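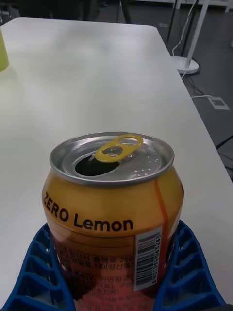 Sartori Community Recycling
Progress report to the Gadetti Fund, second half of the grant year

1. Summary

The deposit and collection program is running at all of the sites listed in our application except Zoltby, which opened late. Aluminum is now the largest part of what we take in by value, and glass is still the largest by weight. We have spent less than planned on hauling and more than planned on the sorting shed. No change to the total grant is requested.

2. Collection

Households signed up at the end of the period: 494. The target was 600. Most of the shortfall is in Zoltby, where sign-up did not begin until the lease on the parking lot was signed in October. The Dindeo route is full and has a short waiting list. We will not add a second pickup there until the spring, when the second truck comes back from repair.

Cans from the Dindeo route come in cleaner than they did a year ago. We changed the instruction sheet to ask people to empty and rinse cans and leave the tabs on. The old sheet said nothing about tabs, and many households were saving them in separate jars, which the buyer would not take.

3. Sorting shed

The roof work was finished in November. The concrete floor was poured in two sections so that sorting could continue on one side. The drain on the north side is still slow after heavy rain and the contractor has agreed to come back and look at the slope. Until then we keep the paper bales on pallets.

The baler was out of use for nine days with a failed hydraulic hose. During that time loose cans were stored in the old bus garage. We now keep a spare hose on site.

4. Schools

Three schools took part in the fall. Each was given a set of bins and a half-hour talk. One asked for a visit to the shed, and 60 students came in two groups. The other two would like the same, but we need better railings by the conveyor before we take more groups through.

5. Spending

Hauling was under budget because the buyer now collects aluminum from the shed at its own cost. The shed was over budget by $2,025, nearly all of it for extra gravel under the floor. We ask the Fund to approve moving this amount from the hauling line to the building line.

6. Next period

Open the Zoltby site on Saturday-style hours, 8 a.m. to 1 p.m., through the winter. Finish the railings. Get the drain fixed. Print the instruction sheet in Spanish. A table of monthly weights by material will follow with the final accounts.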